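Review: Plondik table easel for watercolor, size medium

I bought this easel in August, after my old one lost a leg for the third time. I paint small watercolors at home, and I also copy drawings from museum catalogs, as my teacher Henrique Quintela advised all his students to do. For this work I need a board that can be almost flat when I put the wash and more steep when I draw. I have used it now for a little more than two months.

The easel came in a flat package from a shop in Grostton. Inside were the board, the frame, two metal arms and a bag with screws. The instructions are one sheet of paper and the drawings on it are very small. I put the left arm on the right side the first time, and it took me a whole evening to understand why the board did not close. If the arms had a letter on them, this would not happen.

When it is built correctly, it is a solid thing. The board has five positions. The lowest one is good for wet paper, because the color moves slowly down and does not collect in one corner. The third one is where I draw. The steepest I have used only to look at the finished work from the other side of the room.
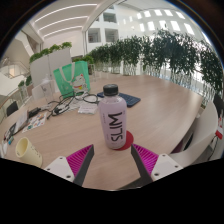 The lip at the bottom of the board is my main complaint. It is high, and with thick paper this is no problem, but a thin sheet bends against it and the lower edge is always in shadow. Leif Rønning, who shares the Saturday studio key with me, has filed down the lip on his. I did not dare to do that. I put a strip of cardboard behind the paper and it helps a little.

The surface is smooth and takes tape well. I tried three kinds of masking tape and all came off without leaving glue. I would not recommend to stretch heavy paper on it with gummed tape, as the varnish started to lift in one corner when I washed the tape away. For stretching I still use my old board from Kullen, ugly and full of stains, and I put it on top of the Plondik frame. It fits, but you must hold it with a clip.

I also compared it with the Yen easel, which a friend let me keep for two weeks. The Yen is lighter and folds smaller, so for painting outside I would choose that one. But it trembles when you erase, and for copying an architectural drawing with many straight lines this is very tiring. The Plondik does not move at all. It has rubber feet, and they have left no marks on my table.

There is a drawer for brushes. It is too short for my long brushes, and it opens by itself if you carry the easel with the front down. I keep only pencils and a kneaded eraser in it.

Would I buy it again? Yes, for the table at home. For a person who carries the easel to a class every week, I think it is too heavy. The shop answered my question about a spare screw in two days and sent me four of them without asking for money.

28 Oct 2022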